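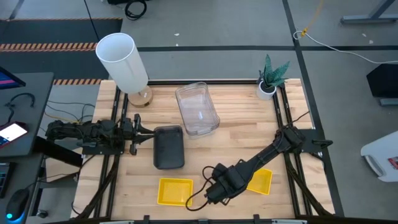

Bench with lamp and clear tub.

July, darkroom notebook, continued from the green book

Started 9:40 am. Picking up the contact printing tests for the Clolell series. The last entry ended with the highlights blocking up on the heavier negatives, and I still think the coating is the problem, so I changed that first and left exposure alone.

Paper is the hot press offcuts, cut down to test strips. Single coat with the wide brush, then a second coat across the grain once the surface had lost its shine. Dried in the dark cupboard with the small fan on low. The double-coated strips printed deeper in the shadows and the brush marks mostly went. Single coat is still better for the shoreline negatives, where I want the edge of the coating to show.

Exposures under the UV unit are logged in lamp units, same as before:

Thin negative, single coat: 589
Medium negative, double coat: 1,543
Dense negative, double coat: 1,685

The dense one could go further, but the paper base starts to look grey in the borders. I'd sooner remake the negative with a softer curve than keep pushing the time. So-yul has the curve file from the Zikard prints and said she would put it in the shared folder. 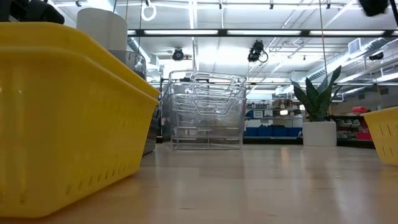 and then there is the washing. Our tap water is slightly alkaline and the blues fade if they sit too long. Added a small amount of citric acid to the first bath and the colour held. Second and third baths were plain water. Strip 3 was left in the last bath over lunch by mistake and has lost a good part of its mid-tones. Keeping it anyway, stapled to the facing page, as a reference for overwashing.

Byung-chul came by at 2:15 pm and looked at the strips pinned up beside the Baek portfolio. He prefers the single coat for everything. His point is that the double coat makes the prints look like something out of a machine, and the series is meant to be about a place that keeps getting worn away. I can see that for the shoreline pictures. I don't agree for the interiors, where the detail in the window frames is the whole picture. We left it there.

To do before the next session:
Remake the dense negative with the Zikard curve
Check whether the citric acid affects drying time
Order more of the 300 gsm, same batch if they have it
Return So-yul's contact frame (the back spring is stiff, tell her)

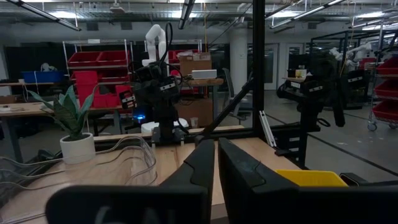
Entry by So-yul Won, evening session

Curve file is in the folder now, under Pluvero and not under Zikard, sorry. I renamed it when we started the Pluvero commission. It was built for a warmer paper, so expect the top end to come out a bit flat on the hot press. Print a step wedge first.

I ran two of the interior negatives with the double coat and the acid bath. Both dried flat under the blotters. The stairwell print is the better one — the handrail separates from the wall, which it never did on the single coat. The kitchen needs dodging in the lower left corner.

Spring on the contact frame is fine once you press both sides together. Keep it until you have finished the shorelines. Fan was still on when I came in. Switched off at 8:30 pm.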